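3.2 Building the hand-held gripper in a shared workshop

The gripper was built at the Lirnby workshop, a members' space that is open in the evenings and on Wednesday afternoons. The first version, Leone, was drawn by Nazareno Orlandini and put together on a bench shared with two other projects. It has two fingers driven by one pair of meshing gears, so that both fingers close by the same amount. A person carries it by hand and works with it as they would with a pair of tongs, while a camera fixed to the tool records what lies between the fingers.

We wanted a tool that could be made without a milling machine. The fingers are printed in dark grey plastic, and the threaded inserts are pressed in with a soldering iron. The first inserts went in crooked. We then printed a short guide tube that sits over the hole and holds the iron upright, and used it for all later parts. A full set of printed parts takes 29 hours on the Lirnby printer.

For the table tasks we chose things that members already had to hand. Paper cups and their stand were taken up early on. Cups are light and bend when squeezed, and a user who closes the fingers too far can see it at once. Figure 4 gives two views from the camera on the tool.

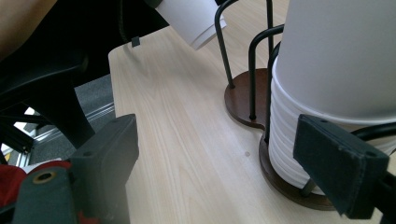
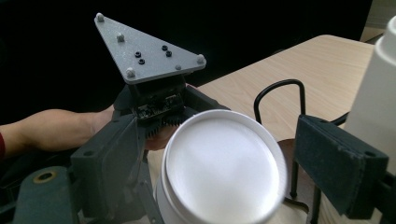
Figure 4. Views from the camera on the hand-held gripper during work at the table. First view: paper cup stand and cups. Second view: white lidded container between the fingers.

Finger shape was the part we changed most. Leone had straight fingers with bare printed faces, and smooth objects turned in the grip when they were held above their middle. The second version, Kostside, has deeper fingers with a flat pad on the inner face. We tried three pad materials, stuck on with double-sided tape so that they could be swapped between sessions. Soft foam gave the firmest hold but tore at the corners within a week.

The gears were printed as well. In June, Serena Cirillo ran one pair through 3,000 open and close movements on a bench jig, stopping every 700 to clean the teeth and measure the play at the fingertips. Play grew slowly over the run and no teeth broke. The jig did not load the fingers, and the result says little about wear under a heavy grip.

Recordings were made by members in their own time. Each was shown the tool for a few minutes and then left to pick up, move and put down objects in whatever order they liked. We kept 203 recordings. Those in which the tool had been put down before the task was finished were dropped, as were those in which the camera mount had worked loose. The second fault went away once the mounting bolts were fitted with thread lock.

A second copy of Kostside was made at Sarkthorpe from the same drawings by a member who had not seen the first. The main trouble there was the spacing of the gear shafts. The holes came out tight on the Sarkthorpe printer and had to be opened with a hand drill before the gears would turn freely. The drawings now give the hole size after drilling, and a small test piece is printed first to check the fit.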